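Zenard Stellbridge queen mattress protector – reviewed after 60 nights

Cotton face over a polyurethane membrane, 318 g as supplied without the skirt. Fit on a 3 cm topper is adequate, though the elastic loses tension at the foot end. I ran 1000 mL of water across the centre panel in August and found no seepage at the seams. Colour held after warm washing. Noise is low but measurable – a faint crackle when turning over. The Flimthorpe model is quieter and dries more slowly. Recommended for spare rooms.

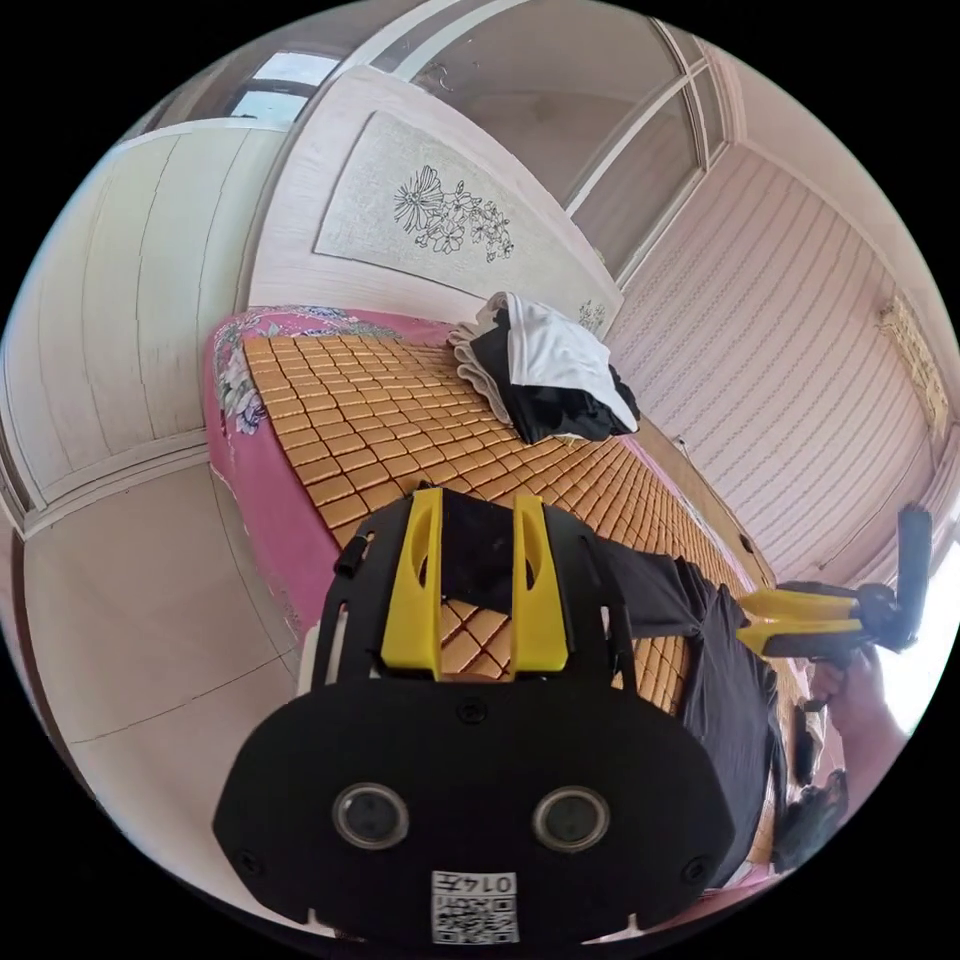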